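Speaker notes - "Do we need another worktop?"
Samer Hourani, afternoon session, main hall

Start without the title slide. Ask who has bought a work surface in the past year. Hands. Ask who measured the old one first. Fewer hands, wait for the laugh, move on.

Opening point. I have been fitting out workrooms and small test benches long enough to have been sold the same slab under several different names. Stone, stone-effect, stone-look, mineral, "geological". I am not against any of them. I am against paying for the adjective. Say this slowly, because the Kunex people are in the second row and will want to argue during questions. Let them.

The price list. Show the Jileck quote, with the customer's name blacked out. 3168 for the top and the surround, delivered. 3729 if you want the stone pattern. Leave both numbers up and say nothing for a moment. Then ask what the extra money does. Does it hold a screw better? Does it wipe down faster? The brochure says the textured finish "supports visual calm". I rang to ask what had been measured. I was told it was a feeling.

Fair's fair though. A speckled grey hides scuffs and crumbs. A plain white top shows everything by ten in the morning and people start putting mats on it, and then the mats slide. So there is a case for grey. I just don't think the case is calm.

Next, enclosures. This is where I lose half the room every time. The fashion is to box in the bench, sides and all, and call it a cell or a station. Ostrowski will sell you one as a kit. My worry with these is reach. Whoever draws the box draws it empty, and then real things go in, each with a base and a cable and an elbow that has to go somewhere. You find out how big the bench is on the day you can't get your hand to the back corner.
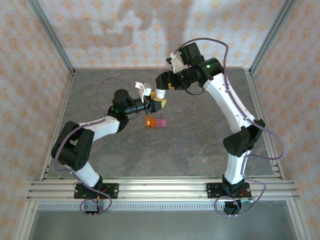 So my advice is to fix the heavy things along one edge and leave the middle alone. A rail along the front does this well. Aluminium extrusion is dull stuff and I have never once regretted buying it. You bolt to it, you change your mind, you unbolt. Compare with drilling straight into the top, which you will do exactly once before you understand why the rail people are so smug.

The objection I always get: a rail at the front is in the way of your wrists. Yes, it is, if you sit there and work by hand all day. In that case put it at the back and accept that you'll be leaning over to tighten anything. I don't have a clever answer. Anyone who claims to have one is selling a bench.

Cables. Spend less time here than last year, I overran badly. The main thing is that anything that moves needs slack, and slack needs clips, and small clips spaced along the run are better than one big tie at the end. Etis does a cable tray that costs 200 and looks superb in the catalogue. I fitted two. Both were full of pens within a month. Little clips are ugly and cheap and they stay where you put them.

(If someone asks about coloured cable: I used to think it was showing off. I've come round a bit. When you have to follow one line through a mess, a colour saves you swearing. But I wouldn't pay extra for it.)

The load claim. Hold up the brochure page. "Tested to 1000 cycles." Cycles of what? Opening a drawer? There isn't a drawer. I wrote and asked, and the reply came back with the same sentence in bold. If anyone here has had a proper answer to a question like this, please find me at the break, I'd like to see one.

What I'd want you to try at home or at work, before spending anything:

Tape out the footprint on the floor and stand in it.
Put the biggest thing you own in the middle and see what you can still reach.
Ask the supplier what happens when you want to move one bolt.
Leave the old top in place for another month and write down each time it annoys you. My own list from July had four lines on it, and two were about the lamp.

I may be wrong on the grey. Two people whose benches I admire swear by the textured tops and say small parts don't skate about on them. It's possible. I've not seen it tested side by side, only asserted, usually by somebody who has already paid.

Questions. Repeat each one into the microphone, the back rows complained last time. If Kunex ask about warranty, read out clause four and hand the microphone back.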